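Two-finger gripper vs. articulated hand device for kitchen tools

Posted 01/04/2023 in Hardware

I'm comparing two hand-held setups for recording grasps on everyday utensils: a Barnel with flat pads, and a Clollent with jointed links that goes over your hand. The budget covers one. Small round handles are my main headache. Has anyone run both?

gripfan77
Yes, and it's so much fun to do side by side! I did 252 grasps with each on whisks, spatulas and ladles. The Barnel was quicker to learn (my first good session was in October, 12 minutes after unboxing) and the wide pads forgive sloppy aim. The Clollent is slower, but wow, you can roll a handle between the links and shift your hold without putting it down. Put both over the same whisk before you buy and you'll feel the difference right away. 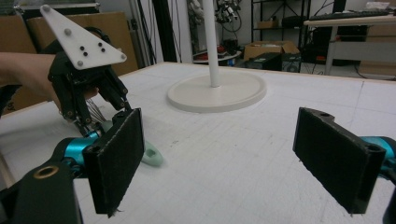 Check the pads too. The corners go first, and once they start to fray I swap them, as thin handles begin to slip sideways. Dobson sells spares in packs of 2. For mostly straight pick and place I'd get the Barnel, and for anything with stirring or turning, the Clollent all the way.

Clemness_lab
barnel. easier to calibrate

tablescraps
Love this topic! Whichever you get, try it on a light handle against a white table early on. My tracking hated that combination until I turned the exposure down. Can't help with the Clollent, never had one.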